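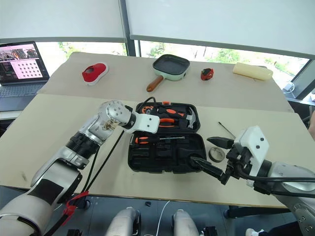 *Tool case open on the table, hammer and pliers in their slots*

# Juvberg Puppet Weekend: your questions

Last updated May 11, 2020

**What is it?**
A family theatre weekend at the Juvberg Arts Centre, with a new puppet show, *The Lamplighter's Goose*, and a set of drop-in workshops. The show is written and performed by Sipho Lekota.

**Will it go ahead in May as planned?**
No. The May dates have been postponed and the building is closed for now. We will put new dates on this page when we have them.

**I already have tickets. What should I do?**
Keep them. They will be valid for the new dates, for the same performance time. If you would prefer a refund, reply to your confirmation email and we will pay it back to the card you used.

**How long is the show?**
Under an hour, with no interval. Latecomers are let in at the first song.

**What age is it for?**
Six and over. Younger brothers and sisters are welcome, but there is a loud storm near the end and the lights go out for a short time.

**How many seats are there?**
The main hall holds 300. We sell 291 and keep the rest for wheelchair users and their companions — please ring the box office to book these.

**Do babies need a ticket?**
Under-2s come in free if they sit on a lap. They still need to be on the booking.

**Do I have to book the workshops?**
Only shadow puppets, in the Vekeo Room, which takes up to six families at a time. Masks and storytelling are drop-in.

**Can I park?**
There is no car park at the centre. The nearest is Thongsuk Yard, behind the library. Blue badge holders can use the bays on the side street.

**Can we bring food?**
Yes, in the foyer. Water only in the hall, please.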